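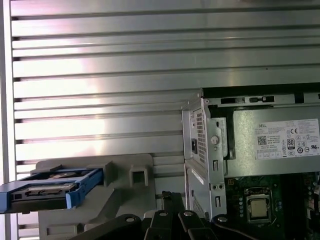 Clonstead teardown cell, restart checklist after the drive drop
Checked 27/10/2019, my comments under each item

1. E-stop and pendant
OK. I pressed the stop with the arm moving at low speed and it quit right away. Reset took two tries, so I've ordered a new button from Van Leeuwen — the old one feels mushy.

2. Gripper fasteners
OK now. I found one backed out on Friday and I'm pretty sure that's how we lost our grip on the drive. All retightened and paint-marked.

3. Grip force setting
FAIL, then fixed. Somebody's September update put it back to the default! It's at 100 again, and I saved the Mino program under a new name.
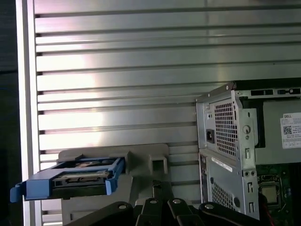
Can we run the cell with a drive still in the fixture?
Only in manual, at low speed, with one hand on the stop. Auto stays locked out until item 9 is signed.

4. Tower clamping
OK. I shoved it pretty hard and it didn't budge.

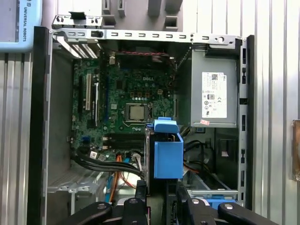

Tower on its side, blue drive carrier between the board and the power supply.

5. Cables in the arm's path
Needs work. Loose loops can hook a finger on the way out, so tie them back before every run, please.

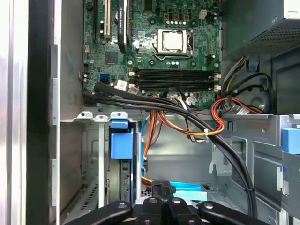

6. Drop detection
FAIL. The Dreltik sensor missed 2 of my test drops. Still open.

7. Guard door switch
OK.

8. Floor and bench swept for screws
OK, I did it myself.

9. Release to auto
Not signed. Waiting on item 6.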